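How do I get sharp fold lines out of a printed tablecloth?
Posted in Home textiles, May 15, 2024

Pruter
I bought a large printed cloth to use on our dining table, one of those with a painting across the whole thing. It came folded very small in a plastic sleeve and the creases are still there after two weeks on the table. I think it is polyester but the label only gives a washing symbol and the word Vistmont. I have tried smoothing it by hand and leaving heavy books on it overnight. I don't want to put a hot iron on it in case the colours come off or go shiny. Is there a safe way to do this, and will the lines come back every time I put it away?

Inthanon
408 posts
It depends on the fibre, so find that out first. Pull a thread from the inside of the hem and wet it. Cotton soaks the water up straight away, polyester mostly doesn't.

If it is polyester, wash it at 30 on a gentle cycle with a short spin and take it out the moment it finishes. Hang it over a wide rail while still damp. Most of the creases should drop out. For the stubborn ones, turn the cloth face down on a towel, set the iron to its lowest mark and press through a clean tea towel. Lift and press, don't drag. Try a corner first.

If it is cotton you can go hotter, but still from the back.

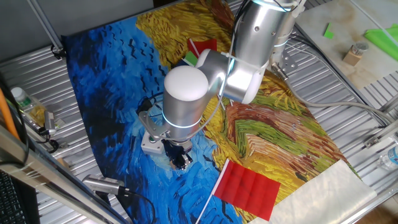 Printed cloth in the Van Gogh style, laid out at full spread

With a busy print like that, swirls and thick strokes of yellow and blue, small creases hardly show from a chair anyway. Plain colours are far worse.

As for storage, roll it. A cardboard tube from a carpet shop is fine - put a sheet of tissue in with it and keep it somewhere dry. Folding it in the same place each time is what sets the lines.

Teltix
2 posts
I just put mine in the tumble dryer with a wet flannel for ten minutes on low. Worked for me but mine was only a cheap one. Don't leave it sitting in the drum after.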